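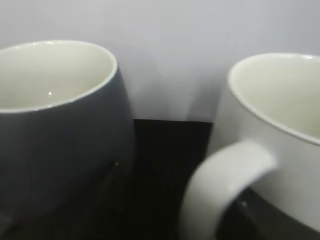 A dark gray mug with an off-white interior.

Electric vans need a place to stop

Areti Kyriakidis | 14 comments | Share

The company where I worked until August, Dinanel, now has 30 electric vans for city deliveries. The vans are good. The drivers like them, and the streets near the depot are quieter in the morning. Still, I think we have started this change from the wrong end.

In our country the public money goes first to the vehicle. A small firm fills in the form, waits 12 weeks and receives a part of the price. For the charger it must ask another office, and for the electric connection a third one. My former colleague Stavros Rallis had the vans standing in the yard before the grid company even visited the site. He charged them at night from two wall boxes and moved the cables himself at three o'clock.

People say to me that the market will solve this. Maybe, for the big firms. Gollo can build its own charging yard and pay for the transformer. A bakery with one van cannot do it, and neither can a driver who rents his van and parks it on the street where he lives.

I would prefer that the cities give loading bays with chargers, open to every company and reserved by the hour. A driver already stands in the bay to unload. If he can take some power in this time, he does not need such a large battery, and a smaller battery means a cheaper van with more space for parcels.

There is a fair argument against me. Loading bays are few, and a van which charges stays longer than a van which only unloads. Athina Spanos wrote to me that her drivers already circle the block to find one. I agree with her, and for this reason the bays must have a time limit, and somebody must control it – also in the evening.

The next round of support opens soon. I hope that this time the charger and the van will be on the same form.

1,276 views | Last updated: 4:30 p.m.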